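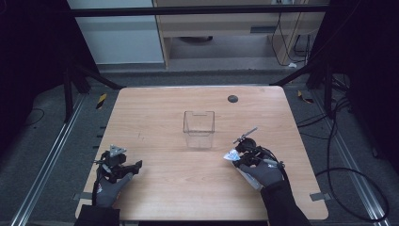

图1 双手持握式夹爪采集作业,桌面中部为透明收纳盒

3.2 示范数据的采集

本课题以模仿学习方法训练双臂整理策略,所需示范数据全部由课题组成员在Vondside实验室自行采集。采集时操作者双手佩戴深灰色手套,各持一只黑色夹爪,在木纹桌面上完成指定动作。左手夹爪顶部装有三角形银色标记板,用于位姿跟踪。图1中,右手夹爪夹持一件带蓝色印字的白色小件,透明盒内尚无物品。

任务定义为“拾取小件并放入盒中”。每条示范从双手进入桌面区域起记录,至双手撤出为止。采集由Nusrat Kanagaratnam与Obaidul Wanigasekara轮流担任操作者,另一人负责启停记录并填写采集日志。盒子与小件的初始位置每100条更换一次,位置表见附录B。

截至中期检查(16/05/2018),共获得有效示范1794条。剔除标准如下:
(1)标记连续丢失,轨迹无法插值;
(2)小件滑落后由操作者徒手拾回;
(3)线缆牵拉导致夹爪姿态突变;
(4)日志与记录文件编号不符。

第(3)类问题在采集初期较为突出。课题组随后调整了线缆走向,并要求操作者在每条示范开始前确认线缆留有余量。调整后该类剔除明显减少,但左右手交接动作中仍偶有出现。

3.3 数据划分与初步训练

有效示范按初始位置分组后划分为训练集与验证集,同一位置的示范不跨集合使用。首轮训练仅取其中900条,用以检验数据格式及时间对齐程序。训练所得策略能够完成接近与夹持,放置阶段误差较大,盒沿附近尤为明显。经逐条回放,初步判断与透明盒体在图像中边缘不清有关,该判断尚待对照实验验证。

3.4 存在的问题与后续安排

目前操作者仅2人,动作习惯较为接近,示范多样性不足。指导教师在中期检查中亦指出,两名操作者放置小件时均习惯由右侧进入,策略可能因此形成偏向。课题组计划于8月前增加操作者,并补采左手主导的示范。采集程序沿用Osard工具包,版本在补采期间不作变更,以保证前后数据一致。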